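Cleketti

Posted in Arcade and home computer games, September
By the Estetti Archive editors
84 shares | 13 comments

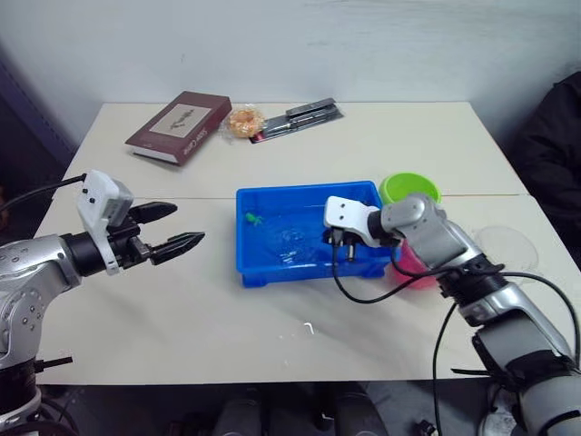 Cleketti is a single-screen action game developed by Gamance and published by Nazari for home computers. The player controls a lighthouse keeper who has to keep the lamp burning through the night while crabs climb the tower from the rocks below. It was sold on cassette first and later on disk.

Gameplay

The screen shows the tower in cross-section. It has five floors joined by ladders, with the lamp room at the top and an oil cellar at the bottom. The lamp uses oil all the time, and the level is shown by a bar on the right side of the screen. When the bar is empty the lamp goes out, and a ship crossing the background will hit the rocks. The player loses a life for each ship that sinks.

Oil is carried up from the cellar in a can. The keeper climbs more slowly when the can is full and cannot jump while holding it. He can put it down on any floor, but a crab that touches the can will tip it over and the oil is lost.

Crabs enter through the windows. Red crabs walk back and forth on one floor, and blue crabs use the ladders and follow the keeper. Both kinds can be knocked off the tower with a broom, which is found on a different floor at the start of each night. From the fourth night on there are also gulls, which cannot be hit and which steal the broom if they reach it first.

A night ends when the clock at the top of the screen reaches 6 a.m. There are 13 nights. After the last one the game returns to the first night at a higher speed, and the score is kept.

Scoring

A crab knocked down is worth 84 points, or double that if it falls onto another crab. Each ship that passes safely gives 200 points. Finishing a night without spilling any oil gives a bonus of 2000 points. An extra life can be found in the cellar on some nights, in the form of a sandwich.

Controls

The game can be played with a joystick or the keyboard. The fire button swings the broom when the keeper has it, and picks up or drops the can when he does not. To drop the can while holding the broom, the player has to pull down and press fire together. The manual left this out of the first print run, and a paper slip was added to later copies.

Versions

The cassette version loads in one part and has no title music. The disk version adds a short tune, a high score table that is saved, and a two-player mode in which the players take turns. In the cassette version a blue crab can get stuck at the top of the second ladder, where it stays until the night is over. The bug was fixed on disk.

A sequel, Cleketti II, was listed in a Nazari catalog with a harbor setting and scrolling screens. It was not released. Part of its harbor music was used in another Gamance title.

See also: Single-screen platform games; Games set in lighthouses

Get new entries by email once a week. Enter your address to subscribe to the Estetti newsletter.

This site uses cookies. By continuing to browse you accept our cookie policy.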